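Kuralport Open Day

The Kuralport Open Day was a public demonstration of household robotics held on 2nd June by Rendico, a company that collects training material for domestic robots. It was the first occasion on which the firm let outsiders watch its daily work. Coverage in trade newsletters was mixed, and the event is mostly remembered for the distance between its advance publicity and what visitors were shown.

Background

Rendico began as a supplier of small motors and moved into robot training after its parts business shrank. Its main project, known as Tufa, aims to teach a two-armed machine to do ordinary chores, with laundry first on the list. The company chose clothing for a practical reason. Cloth changes shape whenever it is touched, and a machine that can cope with a T-shirt should, in theory, cope with a good deal else. Critics have noted that "in theory" carries most of the weight in the company's published material.

The invitation to the open day promised "a home that looks after itself." It did not mention that the folding would be done by people.

Program

Visitors were admitted in two sessions, morning and afternoon. Each session had four parts: a talk, a tour of the furnished rooms, a demonstration of clothes handling, and a short film of the Tufa machine. Questions were taken after the talk but not after the film, an order that several of those attending complained about.

The furnished rooms were the most popular part of the day. Rendico fits them out like ordinary bedrooms and kitchens, on the grounds that a robot trained at a bare lab bench learns very little about a real house. The company has never published a comparison that would back this up.

Clothes handling demonstration

The demonstration took place at a bed with a striped sheet, where garments were sorted and folded with hand-held grippers. These are tools with two fingers, built to move in the same way as the fingers on a robot arm. An operator holds one in each hand and does the chore with them, while sensors on the tools record the work. The recordings are later used to train the machine. Rendico prefers this method to steering a robot by remote control, which it describes as slow and costly. 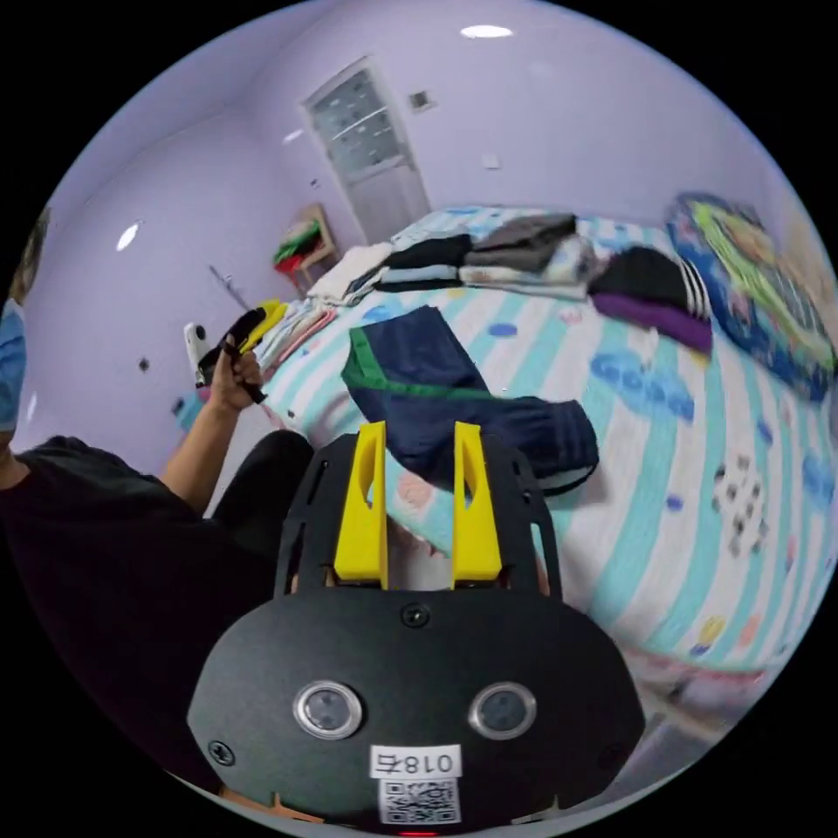 Claims and figures

Rendico stated in its talk that the Tufa collection held 3,491 recorded folding sessions, of which 2,000 had been checked by hand. It did not say what the checking involved, or how many sessions had been thrown out. One newsletter pointed out that a session could mean a single sock or a full basket, and that the total was of little use without knowing which. The company replied that its definition was "under review."

No success rate was given for the machine itself. The film showed it folding a towel and then a shirt. The footage had been edited, and the playback speed was not stated. Visitors who asked to see the machine working in person were told that it was being serviced.

Reception

Opinion was kinder to the demonstration than to the rest of the program. Even doubtful reports granted that the hand-held tools were simple to understand and that the operators handled them with care. The main objection was to the way the work had been advertised. A person folding clothes with grippers is a step in making training data, and it says little about whether a robot will ever do the same job unaided at a price a household would pay.

A second complaint concerned the choice of task. The trade newsletter Porkance argued that folding is the easy end of laundry, and that stained, inside-out or tangled clothes would be a fairer test. Rendico answered that harder material would be added in later stages of the project, without giving a schedule.

Aftermath

The company announced a second open day for September, with a live run of the machine as its main attraction. The notice was later changed to read "live run or film," and the promise of a home that looks after itself was dropped from the invitation.

See also

Domestic robot
Training data
Tufa (project)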